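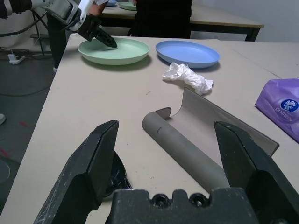
On 28 October 2020, Viorica Golob wrote:
> Has anybody managed to get sourdough going in a cold kitchen? Mine sits at the back of the counter in Sitley and does nothing for 4 days at a time. I'm feeding it rye, if that matters.

Hi Viorica, and hi all,

Rye is fine, I'd keep the rye! Mine sulked until I stopped leaving it out on the counter and put it in the oven with just the light on (door shut, and a note taped to the handle, after the time I preheated for a pizza and lost a starter I'd had going since March). Give it 6 hours in there and see if it looks any perkier.

Also - are you throwing out half before each feed? I didn't for ages, too stingy, and ended up with a huge bucket of sour paste. Now I keep 100 grams and the rest goes into pancakes, which my kids like better than the bread anyway.

Gunārs, you asked about flour last time. I get the Kalniņš whole rye, the big sack. It's coarser than I'd like but I sift it.

Does anyone still have Bereket's cracker recipe? I can't find it in the archive.

Urmas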